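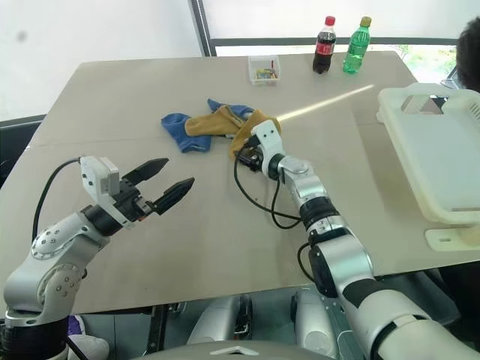
Home | Shop | Lenses and Eyepieces | Help | Contact

Druvirell Field Telescopes: your questions

Reading time: 2 minutes

Which eyepiece comes in the box?
The Druvirell is supplied with a 25 mm eyepiece. It gives a wide, bright view and is the one to start with. A 9 mm eyepiece is sold separately under order number 2162.

Can I use it in daylight?
Yes. Many customers use it for birds and ships. Never point it at the sun. We do not sell a solar filter for this model.

The view is upside down. Is it faulty?
No. The straight tube turns the picture over. Fit the erecting prism (order number 2478) between the tube and the eyepiece if you want it the right way up.

How do I clean the front lens?
Blow off loose dust first, then wipe gently with a lens cloth from the middle outwards. Household glass cleaner can damage the coating.

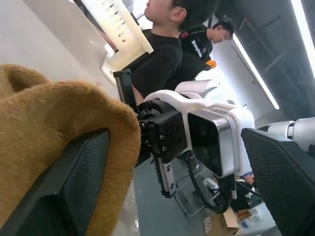 Mustard-yellow knit fabric with a looped texture, close up.

Will it fit my own tripod?
It fits any tripod with a standard quarter-inch screw. The Kistuldale table stand fits too, but is too low to use standing up.

The focus wheel is stiff. What should I do?
Check that the small locking screw under the wheel is loose. If it is, send the telescope back to us and do not oil it.

How long is delivery?
Orders placed before noon leave the same day. The Trurkico carry case is out of stock until May.

Last updated April 9, 2023

Comments

Timothée Pons
The locking screw was my problem. Might be worth putting that in the manual.

Baldursdóttir
Does the prism work with the 9 mm as well?

Timothée Pons
It does on mine, a bit dimmer though.

marsh_walker
Any news on the case in green?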